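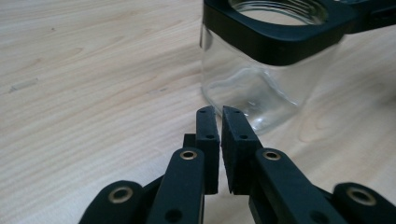 Unnur Kjærgaard wrote in to ask whether a starter that smells like nail polish has to be thrown out. It does not. Feed it as in step 4 and give it two more feedings before baking.

By Perla Rosales
February

Section 2: Setting up a sourdough starter

You need whole wheat flour, white bread flour, water, a kitchen scale and a glass jar that holds 1000 ml.

1. Wash the jar in hot soapy water, rinse it well and let it air dry.

2. Put 80 g whole wheat flour and 80 g lukewarm water in the jar. Stir until no dry flour is left, then scrape down the sides.

3. Set the lid on loosely and leave the jar at room temperature for a full day.

CAUTION: Do not screw the lid down. Gas builds up as the starter ferments and can crack the glass.

4. Discard all but 80 g of the mixture. Add 80 g white flour and 80 g water and stir. Put a rubber band at the level of the mixture.

5. Repeat step 4 every day at the same time. A burst of bubbles on day 2 is common, and so is a quiet spell after it. Keep feeding through the quiet spell.

6. The starter is ready when it doubles within eight hours of a feeding, on several days in a row. In a cold kitchen this can take 16 days.

Note: If your tap water smells strongly of chlorine, use bottled water.

CAUTION: Pink or orange streaks, or fuzzy mold, mean the batch is spoiled. Throw it all away, wash the jar and start again at step 1.

For storage in the refrigerator, see Section 3. If you bake on weekends, take the starter out on Friday morning and feed it before supper.

Last updated: February
Filed under: Bread Basics, Starters & Leavens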